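Rodia Tabletop

Rodia Tabletop is a simulation package for two-armed robots, sold by the software firm Lotstead. It gives the buyer a set of ready-made household scenes in which a pair of robot arms can be driven by hand or by a control program. The package is used mainly by teaching labs and small engineering firms that want to try out handling tasks before they pay for hardware. The current edition was released on Sep 29, 2022.

History

Work on the package began at Dönmez, a maker of training software for factory staff. Its first version had a single arm and a bare bench. Lotstead bought the product along with its two main developers, Shivam Bansal and Zanele Masilela, and rebuilt it for two arms. Bansal wrote the contact model, the part of the program that decides what happens when a finger meets an object. Masilela was in charge of the scenes.

The name Rodia was kept from the Dönmez years. An early plan to sell the scenes one at a time was dropped before release.

Contents

The basic license includes 18 scenes. Most are set on a table or counter and use kitchen goods such as trays, towels, bowls and pieces of food. Each scene can be reset to its starting layout, or the objects can be scattered at random within limits set by the user.

The two arms do not have to match. A user can fit a hand with several fingers on one side and a narrow gripper on the other, and can swap them between runs. Food items are modeled as simple solid shapes with a printed surface. Cloth is handled separately and can be switched to a rigid mode, which runs faster but does not fold.

Every run is saved as a log of joint positions and contacts, along with video from a fixed viewpoint chosen by the user. The logs open in Ploltia, a free viewer that Lotstead also maintains.

License and price

A single-seat license costs 210 dollars a year. Schools pay the same price but may install the package on every machine in one room. A one-time license was offered for 2000 dollars and included all later scenes - it was withdrawn in September and existing holders kept their terms. Support is by email only.

Reception

Users have generally praised the short setup time and the plain controls. Wian Botha, in a review for a robotics teachers' newsletter, wrote that his students were moving objects within one class period and that the manual was short enough to read first. He was less pleased with the cloth, which he found slow on older computers and too stiff at the corners.

Other complaints have dealt with thin objects. In the first release, flat slices could sink partway into the table when pressed from above. A later patch corrected most cases. The lighting has also been called dated, although Lotstead has said that it keeps the lighting simple so the package will run on ordinary laptops.

A version with moving shelves and drawers has been announced, with no release date given.

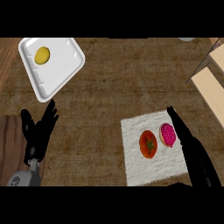
Siyabonga Radebe wrote in the comments that the section on price should mention the trial copy, which runs for a month and leaves out the random layouts. He added that he had used it to test his own grasping code and bought the full license mostly for the contact logs, and that he would still like to see a better way to export them to a spreadsheet.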